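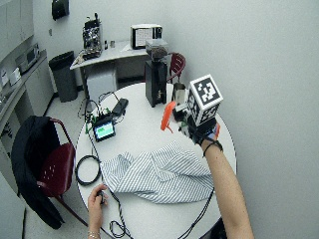

Right, thread time. I have spent the whole of lockdown so far learning to look after my clothes properly and I need to tell someone other than the cat. Mute me now if laundry bores you.

Background: I own 14 shirts. Before March they went to the dry cleaner's by the station every other week, in a big bag, and came back on hangers smelling of nothing. I'd never once thought about what happened in between.

Then the cleaner's shut. And I was on video calls all day in a shirt (top half only, obviously) and within a fortnight I had a heap on the bedroom chair that was taller than the chair.

So the first thing I did was put all of them in at 60 with the towels. Please don't write in. I know. One of them would now fit a ten year old.

My gran ironed tea towels, pillowcases, hankies and, I'm fairly sure, socks. I used to sit under the board. I remember the hiss and the smell and absolutely none of the technique.

Lesson one was the label. I'd been cutting labels out for years as they itch. Every single one of those little tub symbols means something! The line under the tub means go gentle, two lines means go very gentle. A hand in the tub is hand wash. I'd always read that one as "dirty hands".

Lesson two: half the drum. I used to ram it full until the door needed a knee. Now it's six shirts at most and they come out with about a third of the creases. Costs me more washes, fair enough, but saves me an hour of swearing.

Lesson three, spin speed. My machine was set at 1400 because that's how it was when I moved in and I assumed the previous tenant knew best. I put shirts on 800 now. They drip a bit more. The collars no longer look like they've been chewed.

Buttons undone before washing, all of them, cuffs too. Collar flat. I resisted this for weeks on grounds of laziness and then tried it and the plackets stopped puckering. Annoying.

Someone asked what powder. I'm not loyal. I was using a supermarket liquid and then during the Great Empty Shelf period the only thing left in our corner shop was a box of something called Yeo, which I'd never heard of, and it's been fine. Smells faintly of pears. 2 boxes have lasted me from April till now.

What I don't use any more is fabric softener. My towels had gone like cling film – they just moved the water about. Three washes without it and they were towels again.

OK stains. Collars first. That greyish line isn't dirt as such, it's mostly you. Washing-up liquid, the cheap clear sort, rubbed in with an old toothbrush, leave it twenty minutes, then wash as normal. That's the whole trick. I paid for a spray before I found this out and the spray was worse.

Biro: I have no good news about biro.

Curry: rinse from the back with cold, then soap, then wash, then hang it in full sun and wait. Turmeric fades in sunlight! I had a yellow splodge on a pocket in May, pegged it out for three afternoons and it went. I went round telling people like I'd discovered a planet.

Red wine: I did the salt thing and all I got was salty wine on a shirt. Cold water straight away worked better, then a long soak.

Drying. I have no garden, I have a shared yard with a line that belongs to everyone and a pulley that belongs to the rust. Peg shirts by the hem, upside down. If you peg at the shoulders you get two little ears that no iron will shift and you'll have them on every call.

On wet days it's the airer in the hall. Gilance make mine, the tall kind with the fold-out wings, and it's a good airer with one wing that drops if you look at it. I hold it up with a ruler. Wouldn't swap it.

Window open a crack if you dry indoors, please. I had black spots coming in above the wardrobe by the end of winter and I'd been blaming the landlord.

And now ironing, which I'd been dreading and which I've become a bit odd about.

Big discovery: iron them damp. Not wet, just on the edge of dry, when the cuffs still feel cool. I was ironing bone dry cotton and going over the same crease eleven times like I was sanding a door.

If they've dried too far, flick some water on, roll them up like a sausage and leave them in a carrier bag for half an hour. My gran did this! It came back to me mid-roll. A row of little sausages on the kitchen side, and I'd thought it was a game.

The order I've settled on: collar, yoke, cuffs, sleeves, then round the body from one front to the other. Collar from the points in towards the middle, or you push a pleat into the tip. I have pushed many pleats into many tips.

Sleeves are the bit I still can't do well. Lay it along the seam and smooth it with your hand before the iron goes anywhere near. Then do it again when you find the crease on the other side, which you will.

Stripes help, I find. You can see straight away when the cloth's gone skew. A plain white shirt will lie to you right up until you put it on.

The iron itself: I bought a Ronder, second hand, 18 quid, from a bloke two streets over who left it on his step. Heavy as a paving slab. It spat brown water all over the first pillowcase I tried, so I filled it with half vinegar and half water, steamed it out over the sink and opened every window. The flat smelt like a chip shop until bedtime. Ran two tanks of clean water through after and it's been good as gold.

(Check your iron's booklet before you do the vinegar thing. Some of them don't want it. Mine came without a booklet so I took my chances.)

Ironing board covers. The one I had was older than my career. I could feel the mesh through it and so could the shirts, there was a waffle pattern on the backs. New cover plus an old blanket folded underneath and it's like driving on a new road.

I worked out that on my old habit I'd spend £126 between now and October on having shirts cleaned. That's a lot of powder. That's a weekend somewhere, if there are weekends somewhere by October.

Am I saving that, though? I've bought an iron, a board cover, pegs, different pegs, a sleeve board I've used once, and a very nice Ririsora wicker basket I did not need in any way. So I'm up, but only a bit.

On the pegs: get the wooden ones with a strong spring. The plastic ones go brittle in the sun and ping off across the yard. I've trodden on one in bare feet and I'd sooner do Lego.

Folding, since a few of you asked. I hang most of mine, but the ones I don't get to soon go in a drawer. Button the top, the middle and the last. Face down. Fold one side in to the middle of the back, sleeve straight down, same the other side, then tail up in thirds. It takes a while to get a feel for the width.

If it comes out wonky shake it out and start again, it's quicker than fiddling. Took me ages to accept that. I'd be there nudging a corner for five minutes like I was defusing something.

Missing buttons. Look inside, down near the side seam, there's often a spare sewn in that you've been walking around with for years. I found spares on nine shirts. I'd thrown one of those shirts out the year before for want of, you've guessed it, a button.

Sewing one on: double thread, four times through each pair of holes, put a matchstick under it while you stitch so it isn't too tight, then take the match out and wind the thread round underneath a few times. Mine aren't pretty but they've stayed put.

Frayed collars can be turned. You unpick the collar, flip it, stitch it back in, and the worn side goes underneath. I've unpicked one. It's been sitting in a bowl for three weeks. I'll report back.

How long does it take me? Six shirts is an hour and a bit, with the radio. I got it under the hour once and then noticed I'd skipped a sleeve.

I like it, is the thing. Radio on, window open, cup of tea going cold on the bookcase. It's the one job in the week where I can see how much I've done just by looking at the door it's hanging on.

A couple of replies saying nobody needs ironed shirts any more. True! Wear what you like. I wore a fleece to a budget meeting in April. I just feel more like a person with a collar on.

Someone else says hang them in the bathroom while you shower. Tried it. Damp shirt, same creases. Maybe your shower's hotter than mine.

And yes, linen. I have one linen shirt and I've given up on it. Iron it very damp, very hot, put it on, sit down once, finished. I let it do what it wants now.

Station cleaner's has reopened, by the way, I walked past this morning, 27 would-be customers' worth of tape on the pavement by the look of it. I'll take them the winter coat and the suit, I'm not mad enough to try those. The shirts are staying with me.

If anyone's turned a collar before and can tell me which way round the stand goes back on, my DMs are open. There's a bowl here waiting.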